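Ticket: Wholesale order form rejects postcodes and loses basket
Raised by: Ojārs Ots, Brevinness
Assigned to: Edgars Strazds, Pranholm web support
Status: Closed
Priority: Normal

Ojārs Ots, 09:12
We sell toys and puzzles to shops through the wholesale order form on our site. Since the update in November the form has been throwing out delivery addresses for some customers. They fill in everything, press Continue and get "Please enter a valid postcode" in red. The postcode is right, because it is the same one we have been delivering to for years. If they go back a page the basket is empty and they have to start again.

I have had the same complaint from Ķēniņš, who order every month, and from the shop in Skidville. I can also make it happen myself in the office. Firefox and Edge both do it.

Edgars Strazds, 09:40
Thanks. There may be two faults here, so I'll take them separately. Could you send:
The postcode exactly as the customer types it, spaces included
Whether they are logged in when it happens
How many lines are in the basket
Whether it happens on a phone as well

Ojārs Ots, 10:25
Ķēniņš type LV-1010 with the hyphen. Skidville copy theirs from their own letterhead and paste it in. Both are logged in. The baskets are long, Ķēniņš had 17 lines last time. I haven't tried a phone.

I tried it with a basket of 2 lines and got the postcode message again, but when I went back the basket was still there.

Edgars Strazds, 11:05
That helps. The short basket surviving and the long one vanishing does suggest two faults.

Postcode: I can reproduce it on the test copy. The check that came in with the update removes spaces at the start of the field but leaves them at the end. If you paste from a document you often pick up a trailing space, and the check fails on it. The hyphen is a different matter. Typed from the keyboard it passes. Copied from a Word file it is sometimes turned into a longer dash, which looks nearly the same on screen and is refused.

Could you ask Ķēniņš whether they type theirs or paste it?

Ojārs Ots, 11:48
They paste it. They keep a text with their address in it and use it for all their suppliers.

Edgars Strazds, 13:20
Right. I have changed the check on the test copy so that it trims both ends and treats all the dash characters as a hyphen. It also ignores upper and lower case, which was going to catch somebody sooner or later. I'll leave it on test overnight.

Basket: not reproduced yet. I built one with 20 lines and it came back complete every time. Is there anything unusual in the baskets that get lost? Notes to the packer, discount codes, very large quantities?

Ojārs Ots, 14:02
Notes, yes. Ķēniņš put a note on nearly every line, such as "replace with the red one if out of stock". Skidville write less but they do use the box.

Quantities are normal. The largest I can find is 1,000 and that was for stickers.

Edgars Strazds, 14:55
It's the notes. The basket is kept in a browser cookie while the customer moves between pages, and a cookie has a size limit. With no notes a long basket fits. With a note on each line it goes over, the browser drops it without any message, and the next page finds nothing there. The old version of the form kept the basket on the server, so this never came up.

I could see two ways to deal with it:
Limit the note box to a small number of characters. Quick, but your customers would notice.
Move the basket back to the server. More work and it needs a short outage.

My preference is the second. Until it is done, please ask the customers with long notes to send them by email and leave the box blank.

Ojārs Ots, 15:10
The second, please. I have written to Ķēniņš and Skidville about the notes. Can the outage be early in the morning? We get most orders between 10:00 and 12:00.

Edgars Strazds, 15:16
06:30 is fine. I'll confirm when it's booked.

Edgars Strazds, next day, 07:05
Postcode fix is live. Basket change is live. The form was down for less than half an hour. Please test with the following:
Log in as a normal customer, not as admin
Add at least 15 lines and put a note on each
Paste the postcode from a Word file
Press Continue, then go back, then Continue again

Ojārs Ots, 08:50
Tested as above. The postcode is accepted and the basket stays put. Notes are all there on the confirmation page.

One new thing – the confirmation page now has a gap where the product picture should be for anything in the wooden blocks range. Puzzles and stickers are fine. I get a grey box with a small broken icon in it.

Edgars Strazds, 09:30
The pictures for that range were uploaded with capital letters in the file ending. The old page didn't care and the new one does. I have renamed them and cleared the cache. Please reload with Ctrl and F5.

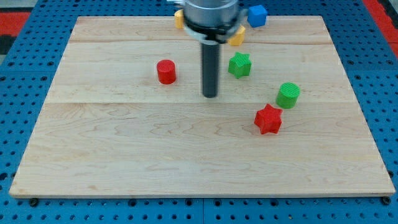 Board and coloured blocks on blue pegboard.

Ojārs Ots, 09:44
Loads here too, and the wooden blocks range is back on the confirmation page. Firefox needed the reload twice. Edge was fine first time.

Is there a limit on the note box now? Ķēniņš will ask.

Edgars Strazds, 09:58
Yes, up to 1,000 characters per line. There is a counter under the box that appears once the customer starts typing. If they go past the limit they get a message and the text stays where it is, so they can shorten it.

Ojārs Ots, 11:31
Ķēniņš have just put through their December order with notes on every line. It came through to us complete, with the right address. Skidville haven't ordered yet but I'm happy for this to be closed.

Edgars Strazds, 11:40
Closing. Changes made:
Postcode check trims both ends, accepts any dash, ignores case
Basket stored on the server, kept for 24 hours after last use
Note box limit and counter added
File endings in the wooden blocks range changed to lower case

If Skidville have trouble, reply to this ticket and it will reopen under the same number.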